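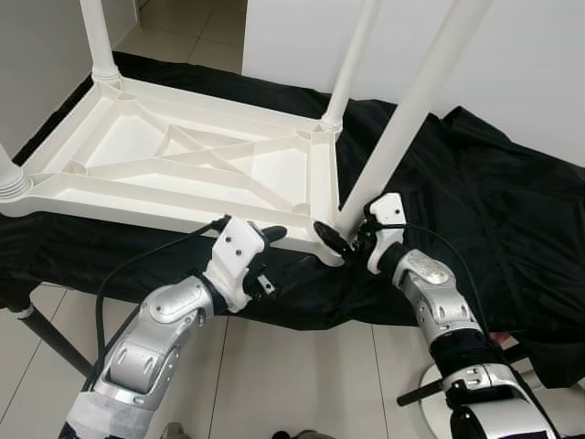 Kinsella Puts Its Tomato Soup in a Jar and Its Prices in Writing

12 September 2025
By the Kinsella press office

CLALLTTON WHARF — Kinsella, the mail-order pantry company best known for selling people more canned beans than they meant to buy, will start shipping a line of jarred soups this month. The range is called Jekudora. The name tested well with customers, none of whom could spell it afterward.

Jekudora opens with four soups: roasted tomato, split pea, corn and potato, and a black bean that the kitchen describes as "medium" and the warehouse describes as "no." Each jar holds 22 ounces, enough for two people, or one person who has had a long day. The soups are fully cooked. Pour one in a pot, warm it up, and eat it.

The recipes took 137 test batches, most of them split pea. Early versions were thick enough to stand a spoon in, and two members of the tasting panel asked for exactly that. They were outvoted. A thick version may return in February if enough people write in, and the company suspects that the same two people will write in often.

Soups are sold singly or in cases of six, and cases can be mixed. Kinsella has also dropped its long-running habit of holding a Final Sale every other week. Customers had started waiting for the next Final Sale, and they were right to. From now on the price on the page is the price, and a case costs less per jar than six singles, as a case should.

The first 500 orders will include a free sleeve of Fistar oyster crackers. Fistar has asked us to mention that the crackers are also good on their own. We have tried them on their own, and they are crackers.

Jars ship in molded paper trays that replace the foam peanuts used until now. In a trial run of 181 cases, three jars broke, all of them black bean. Anyone who receives a broken jar should send a photo within two weeks for a replacement or a refund. Please do not send the jar.

Orders open Monday on the Kinsella website and through the printed fall catalog. Shipping is free on two cases or more within the lower 48 states. Alaska and Hawaii pay a flat rate, listed at checkout before any card number is requested.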